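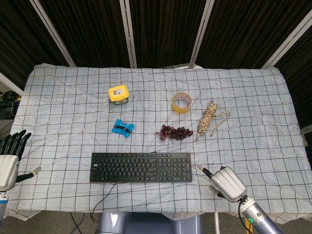

Wachstuch oder Stoff für den Küchentisch? Und wie bekomme ich Stoff glatt?

Isabelle Morin
28.01.2021

Hallo ihr Lieben,

ich lese hier schon lange still mit und traue mich jetzt doch mal mit einer eigenen Sache, die vielleicht ein bisschen albern klingt. Wir sind im Herbst umgezogen und haben den alten Esstisch meiner Großmutter übernommen, ein schönes schweres Stück, aber die Platte hat über die Jahre sehr gelitten. Abschleifen möchte ich sie vorerst nicht (da hängen Erinnerungen dran, jeder Kratzer hat bei uns einen Namen), also soll eine Decke drauf, und zwar eine, die im Alltag liegen bleibt und nicht nur sonntags herausgeholt wird.

Bisher hatte ich eine karierte Baumwolldecke, die ich sehr gern mag. Nur verrutscht sie dauernd, wirft Falten, und bei den feinen Karolinien sieht man jede einzelne sofort. Ich bügle sie, lege sie auf, und am Abend sieht es wieder aus wie nach einem Kindergeburtstag. Dazu kommt, dass mein Mann morgens Kaffee trinkt und dabei Zeitung liest, was die Decke meist nach spätestens 2 Tagen in die Wäsche befördert.

Meine Schwiegermutter schwört auf Wachstuch. Ich habe mir im Laden bei Papadopoulos welches angesehen, finde aber, dass es sich kühl und ein wenig klebrig anfühlt, und der Geruch hat mich auch nicht gerade begeistert. Gibt es etwas dazwischen? Und falls ich beim Stoff bleibe, wie macht ihr das mit den Falten? Der Tisch ist rechteckig, ich würde gern an allen Seiten einen ordentlichen Überhang haben.

Ich danke euch schon jetzt ganz herzlich fürs Lesen!
Eure Isabelle

Krešimir Zupan

Liebe Isabelle,

albern ist daran gar nichts, wir haben bei uns zu Hause über dasselbe Thema schon halbe Abende verbracht! Was du suchst, heißt beschichtete Baumwolle. Das ist normaler Stoff mit einer dünnen Acrylschicht, fällt deutlich weicher als Wachstuch und lässt sich trotzdem abwischen. Ganz so unempfindlich ist sie allerdings nicht. Rotwein und Kurkuma solltest du gleich wegnehmen, und heiße Töpfe gehören immer auf einen Untersetzer. Je nach Hersteller darf sie bei 30 oder 40 Grad in die Maschine, aber bitte wenig schleudern, sonst gibt es Knicke, die man kaum wieder herausbekommt. Der Geruch verfliegt übrigens bei den meisten, wenn man sie ein paar Tage offen über einen Stuhl oder eine Wäschestange hängt.

Zum Rutschen: Leg ein Molton unter die Decke. Das ist so ein dicker, aufgerauter Baumwollstoff, den es auch mit Gummizug um die Platte gibt. Meine Mutter hatte in Hinmont noch eins mit Bändern, die unter dem Tisch verknotet wurden, und darauf hat sich wirklich gar nichts bewegt, obwohl wir vier Kinder waren und bei Tisch selten stillgesessen haben. Nebenbei schont es die Platte, was bei einem Erbstück ja auch nicht verkehrt ist.

Und wenn du bei deiner karierten bleibst (was ich gut verstehen könnte): Bügle sie leicht feucht von links, und leg sie direkt vom Bügelbrett auf den Tisch, ohne sie vorher zusammenzufalten. Zuerst richtest du eine Karolinie an der langen Tischkante aus, dann streichst du von der Mitte nach außen. Wer es ganz genau haben will, hängt kleine Gewichte an die Ecken. Ein bisschen Wellen schlägt Baumwolle trotzdem immer, das gehört für mich dazu.

Beim Überhang rechne ich im Alltag mit 20 bis 25 Zentimetern pro Seite. Mehr sieht zwar festlich aus, landet aber schnell auf dem Schoß. Denk bei reiner Baumwolle daran, dass sie beim ersten Waschen etwas eingeht, und kauf sie lieber eine Spur größer.

Viele Grüße und viel Freude mit dem Tisch!
Krešimir

Nundlow37

Wachstuch und fertig. Haben wir seit 8 Jahren, einmal drüberwischen, sauber. Den Geruch merkt man irgendwann nicht mehr.

Isabelle Morin

Lieber Krešimir, was für eine ausführliche Antwort, vielen lieben Dank! Von Molton hatte ich noch nie gehört – ich kannte das nur vom Matratzenschoner. Ich bestelle jetzt eins mit Gummizug und versuche es erst einmal mit der alten Decke, und die beschichtete lasse ich mir als Stoffprobe schicken. Auch dir danke, Nundlow37, meine Schwiegermutter wird sich über die Unterstützung freuen. Weiß vielleicht noch jemand, ob man den Gummizug enger nähen kann, wenn die Platte sehr dick ist?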